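10/21/18 -- for immediate release

# Brukel releases a free cleanup tool for the Rarko macro infection

Hi everyone, Obaidul Bhattacharjee here, founder of Brukel. I usually leave press releases to people who like writing them, but I spent most of this project glued to my own keyboard, so you get me this time!

Today we're putting out Tawhiri, a free program that finds and removes Rarko from Windows computers. If you haven't run into Rarko, lucky you. It arrives as a spreadsheet attached to an email that looks like an unpaid invoice (we've seen shipping notices too), and it asks you to turn on macros so you can read the thing. Click yes and it copies itself into your startup folder, grabs the passwords saved in your browser and mails itself to everyone in your address book.

We first saw it in February, when a small accounting office sent us one file and a very worried note. Since then my team has collected 2,925 samples, and when we sorted them they boiled down to 8 main versions. The newer ones are sneaky -- they wait two days before doing anything, so people have forgotten the attachment by the time the trouble starts.

Before today's release we tested Tawhiri on 1,055 infected machines with help from Plirkusa, the repair chain that has been cleaning up after Rarko all summer. Their technicians sent me a lot of blunt emails about my first menu design, and they were right, and I changed it.

You don't have to install anything. Download the file from the Brukel site, close your browser, run the scan and restart when it asks. Please change your passwords afterward, from a different computer if you can, and start with your email account (I mean it, do that one first). Tawhiri takes the infection off your machine, but it can't pull back a password that has already been sent somewhere else.

The home version is free and will stay free. Offices that want to scan a whole network from one desk can ask us for the business version, which includes phone support and weekly updates. A Mac version isn't planned, as Rarko doesn't run there so far, though we're keeping an eye on it.

Reporters and repair shops who want samples or a chat can reach me through the press page on our site. I answer those messages myself, usually in the evening.
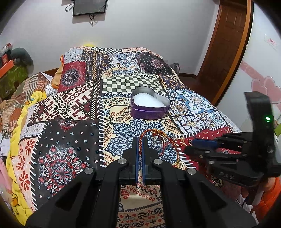 Purple heart-shaped tin on patchwork-print cloth. Photo: Brukel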